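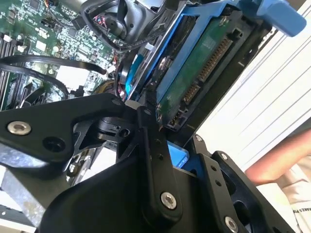
Figure 4.1 A gripper at work inside a desktop computer, with the hard drive in its blue caddy.

Chapter 4
Buying a gripper kit

A workshop that wants to take old computers apart by machine seldom builds its own gripper. It buys a kit. This chapter looks at one of them, the Draler kit from Wukard, and asks what a buyer should check before ordering.

A desktop tower is a hard test for any gripper. Cables loop across the motherboard, and a drive may sit at an angle with its circuit board and gold contacts exposed. The finger has to be narrow enough to reach in beside them.

The Draler is sold in 2 versions. The basic one comes as flat parts with hex-socket screws and takes roughly 20 minutes to put together. The other arrives assembled and costs more – the price list used here is that of 9 Apr 2019. Both fit the Clamau arm described in Chapter 3.

Section 4.1 covers reach and opening width. Section 4.2 deals with spare parts and the service contract, and Section 4.3 compares the kit with its nearest rival, the Khunthong. Readers who already own a gripper may start at Section 4.2.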